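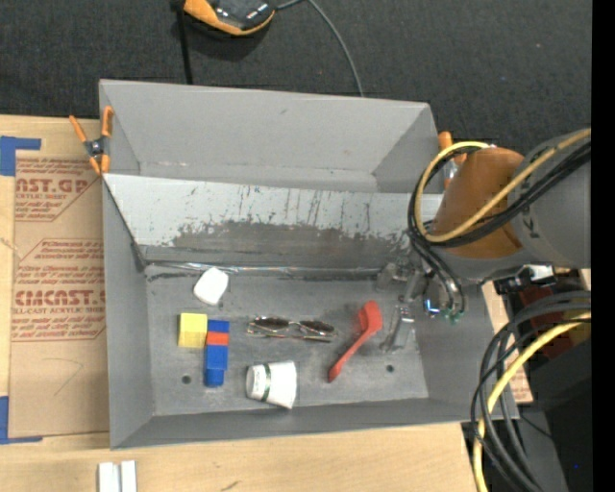 Mestthorpe Sharing Shed
Minutes of the spring meeting, held in the back room on April 25, 2026

Present: Marion Aitken (chair), Gilles Hamel, Annick Ferrand, Ilgın Başaran, Nasrin Ghaffari (minutes), and a good handful of regular helpers and borrowers who squeezed in along the window side. It was lovely to see so many, and apologies to those who ended up perched on the step stool.

Apologies: the Igwe family, who sent a lemon cake in their place. It was very well received.

1. Welcome

Marion welcomed everyone and thanked Annick for opening up early and getting the heater going. She said the Shed had come through the winter in good heart, and that she had been stopped in the street more than once by people wanting to know when the toy shelves would be back in order. She hoped we might have an answer for them by the end of the evening, though as the minutes will show we only got part of the way.

2. Minutes of the last meeting

Agreed, with one small change. Gilles had been put down as offering to paint the door. He had offered to lend the paint. Ilgın said that she would have a go at the door if somebody kept her company, and two hands went up at the back.

3. Matters arising

The loose shelf by the sink has been fixed and the kettle lead replaced. The key that went missing in the autumn is still missing. Annick has had another cut at Stoteo and it is hanging on the usual hook, with a ribbon on it, and please could the ribbon stay on.

4. Money

Gilles took us through the accounts, which were passed round on paper and came back with cake on them. We stand at £3665, after the rent and the insurance. Borrowing is up and the swap morning brought in £69 from teas alone. There was a round of applause for the tea table.

The one large thing still to pay for is the set of stacking crates from Ekitz. Gilles has the quote and thinks it fair. Marion asked whether we needed the lids as well and a long and rather enjoyable talk about lids followed, people feeling more strongly on this than one might have guessed. We will order the crates with lids for the kitchen things and without for the toys.

5. The sorting bin

This took up the largest part of the evening, so I have tried to set down the main points without leaving anyone out.

Annick began by saying how glad she was of the big grey bin. It sits nicely on the wooden table, it holds a great deal, and the flared sides mean you can get both arms in comfortably. She does not mind that it is scuffed. Her worry was about what ends up in it. The bin was meant for small toys on their way back to the shelves, and it has become the place where everything goes that has no other home. You may find blocks in there, and then sunglasses, and a paper cup on its side, and a red utensil that surely belongs with the kitchen things.

Nasrin (that is, me) said in fairness that the blocks do seem to be looked after. Somebody likes to line them up, blue and orange-red and blue again, with the yellow one alongside, and it makes for a cheerful sight when you come in to start a shift. Several people smiled at this but no one owned up.

Ilgın spoke up for the bin as it is. She felt that having one place to put a thing down was a great help when the room is busy and there are three people at the desk and a toddler halfway up the shelving. If we make too many rules the bits will only turn up on the windowsill again, as they did last year, and the windowsill was far worse. She would like us to keep the one bin and be better at emptying it.

Gilles wondered about making more of the way it is divided lengthwise. The side with the sloping metal panel could be for toys, and the part behind kept for strays. Annick thought small hands would not reach over to the back, and she had doubts about grown-up hands too. It was left that Gilles may try it for a fortnight and see, so long as he puts up a label.

Marion asked about the two little round holes in the floor of the bin. They have never troubled anyone with the blocks, but she wanted to know whether a bead or a small counter might go through. Nobody had tried. Ilgın suggested that beads and counters should stay in their own bags in any case and never be tipped in loose, and this was warmly agreed. Marion would still like a bit of card laid over them when the beads are out.

There was then a question from the window side about whether the bin ought to be replaced, what with the metal slope being worn and chipped low down and scratched further up. Annick ran a cloth over the matter, so to speak, by saying that she would wash it through with warm water and washing-up liquid and feel along the worn place for anything sharp. If she finds something, we will talk about it again. If she does not, she would rather the money went on the toy shelves, and most of the room was with her.

Agreed:
The bin stays on the table and stays in use.
Whoever closes up empties it, even if it only holds a block or two.
Paper cups go in the recycling, please, and drinks are kept to the tea table.
Kitchen utensils go to the draining board first, whatever they look like.
Beads and counters stay in bags.

6. Lost property

This followed on quite naturally. Ilgın has been keeping the lost property box and says it is mostly gloves and glasses at present. The sunglasses, with the thin metallic frame and the brownish lenses, are to go in an envelope at the desk so that they do not get scratched among the toys. If they are yours, do come and ask for them, we shall be delighted to hand them over.

Marion asked how long we ought to hang on to things. Views ranged from a month to for ever. We settled on keeping them until the October swap, when anything unclaimed can go out on the free table. Ilgın will put a line in the newsletter so that it comes as a shock to no one.

7. Blocks and building toys

Annick would dearly like the building blocks sorted into proper lending sets again. They have got muddled over the winter, and families are taking home a bag that is all one colour or a bag that will not fit together. She proposed a sorting afternoon with the tables pushed together, and offered to bring soup. Mixed colours in every bag, was the feeling of the room, with plenty of blue, which seems to be the one the children argue over.

Nasrin offered to sew some drawstring bags from the old curtains. Gilles asked whether these were the curtains with the ducks on. They are. He was pleased.

A borrower asked if she might give us her grandson's blocks now that he has outgrown them, and was told yes, please, with thanks, and to leave them at the desk and not in the bin.

8. Opening hours

We had asked for opinions on a later closing time and 29 slips came back in the jar. Most were in favour, a few wanted an earlier start as well, and one was a very nice drawing of a horse. Marion will draw up a rota for a later evening and pass it round. No one is to feel pressed into it, and if the slots do not fill we shall simply carry on as we are.

9. Any other business

Gilles reminded us that the table has a wobble again if leaned on at the left. He will bring something to put under the leg.

Ilgın asked for jam jars with lids, for screws and odd fittings. Small ones are best.

Marion thanked Nasrin for taking the minutes and said there was no need to write that down.

Jobs taken on:
Annick: wash the bin and check the worn part of the slope; choose a day for the block sorting.
Gilles: order the crates from Ekitz; label the bin and try out the back section; the table leg.
Ilgın: newsletter line on lost property; envelope for the sunglasses; the door, with company.
Nasrin: drawstring bags; type up these minutes.
Marion: rota for the later evening; card for the holes when the beads are in use.

The next meeting will be held after the October swap, in the same room. The last of the lemon cake went home with Gilles.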